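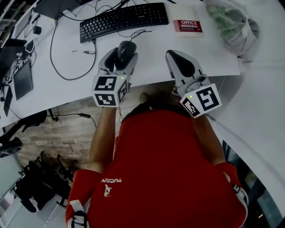
At the desk

Delivery and Fitting Tech, Home Mobility Equipment
Nultlow, Derkach depot. Full time. Start in September, sooner if you can.

We rent and sell rollators, hospital beds, bath lifts, knee scooters. Mostly to people just out of the hospital, or to their kids who are trying to get the house ready by tonight. Busy. Need one more person on the vans.

The job
Load up at 6 a.m. Drive, carry, set up, show the customer how the brakes work, show them again. Pick up returns. Clean and check returns before they go back on the shelf. Anything with a cracked caster or loose handgrip gets a tag, no exceptions.
Beds are a two person lift. Rollators and bath lifts you'll do alone.
Depot stocks 759 rental items right now so knowing where stuff lives takes a while. Thats fine.
One Saturday shift in 2, paid at the higher rate.

What you need
Clean license. OK with stairs and more than 73 pounds with a partner. Can talk to an older customer without shouting at them. Basic tools, hex keys mostly. Can fill out a delivery sheet so the next person can read it.
Nice to have: any time spent fitting walkers or chairs, some Portuguese, a decent sense of direction when the phone dies.
No certificate needed, we train. Brasau bed frames and the Drivix stairlift chair take longest to learn, you won't be sent out alone with those till you're signed off.

Pay and such
Hourly, paid every 2 weeks. Overtime is real overtime. Boots and rain jacket supplied. Health plan after the trial period. Van stays at the depot, sorry, no taking it home. Parking out back, get there early for a spot. 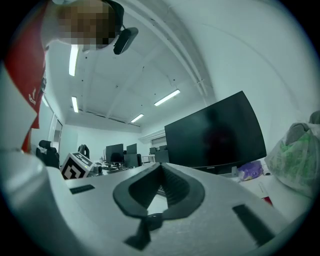
How to apply
Short note to Valquíria Frota at the depot, drop it off or call the front counter and ask for her. After 2 p.m. is best, mornings are nuts. No cover letter. Tell us what you've driven, what days you can't work, and one refernce we can call. Short chat first, then a paid half day on the van.
Walk-ins OK on weekdays. Ad comes down when the job's filled.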